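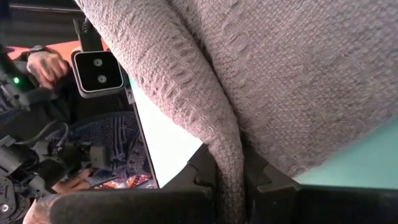

Story by M. Avotiņš, fiction contributor

The Night Ferry to Hundska

My aunt wove blankets all her life, and when she died she left me the ugliest one. I adored it. It was the color of a rain cloud that had gone off, it shed on everything, and it weighed as much as a wet dog. So of course I took it with me the February I went to see the ice bells at Hundska!

If you have never heard of the ice bells, oh, I envy you. The harbor freezes in long plates, and when the tide comes up underneath, the plates lift and knock together, and the whole bay rings. It lasts until the sun gets on it. My aunt had heard it once as a girl and talked about it for the rest of her life, usually while she was supposed to be cooking.

The ferry left Jandthorpe at dusk. It was called the Kokix and it had two decks, one stove and a cat. I got the bench by the stove, which felt like winning a prize, and then a woman came aboard with a sleeping boy over her shoulder and I gave it up. She looked at my blanket.

"Is that a Jandthorpe weave?" she said.

"It's my aunt's weave," I said. "She never followed a pattern in her life."

"No, look, it is. She's doubled the weft. They stopped doing that when the mill closed." She had the corner between her fingers already, turning it to the light. "My grandmother had one. We used it on the horse."

I can't tell you how happy this made me. We put the boy under it, all of him, boots included, and we sat on the floor with our backs against the warm bench and she told me about the horse. It was a terrible horse. It bit the priest. It once walked into the schoolhouse during arithmetic and stood there until somebody gave it an apple, and after that it came every week.

Past midnight the engine changed its note. A deckhand put his head in and said we would be stopping short, there was ice across the mouth of the bay and the captain wanted daylight before he tried it. A few people groaned. One man asked about a refund, and the deckhand laughed so hard that he had to hold the door.

I went up on deck with my coat buttoned wrong. It was so cold that the stars looked wet. There was nothing out there, just black water and then a paler black where the ice started, and the boat creaking a little as she settled.

Then the tide turned.

It began far off on the left, one low note, and another answered it, and then it was everywhere, high and low and in between, like a kitchen full of glasses when a truck goes by, only enormous! I ran back down for the woman. She was awake, and so was the boy, and the three of us went up the ladder with the blanket around all our shoulders, treading on the ends of it, bumping into the rail.

"It's the horse," the boy said, very seriously. "He's walking on it."

His mother began to laugh, and she pulled the blanket up over his ears, and he pushed it right back down again so he could hear.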